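Tavlow Residents' Help Pages
Household and Furniture

Removing pale marks from a varnished table

Posted by Bravcombe Hall Lettings

We should be grateful for advice on a varnished wooden table in our meeting room. Its surface has dulled in places, and polish has made no difference.
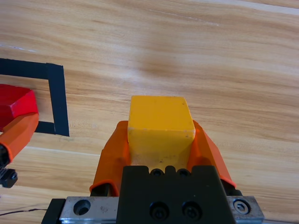
Should the varnish be stripped before any other treatment is tried?

Stripping should be left until last. Most pale marks lie in the wax or polish and can be lifted with a soft cloth and a little white spirit.

Replies

Posted by Ekström Joinery

Please proceed in the following order.

Step 1. Wash the surface with mild soap, wipe it with clean water and leave it to dry for 4 hours. 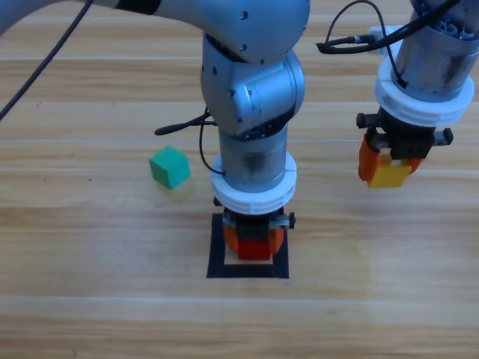 Step 2. Rub the marks along the grain with fine wire wool and paste wax, using light pressure. Buff after 6 minutes.

Tables bought through the Jirkov catalogue before December may have an oil finish, to which Step 2 does not apply.

Posted by tavlow338

We used toothpaste on ours. It was satisfactory, although one corner is now shinier than the others.

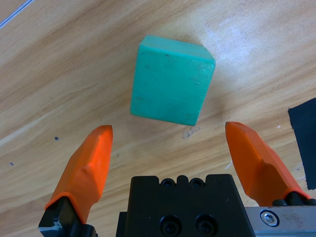 A second coat of wax improved the corner a little. Mats are now required for all hot drinks.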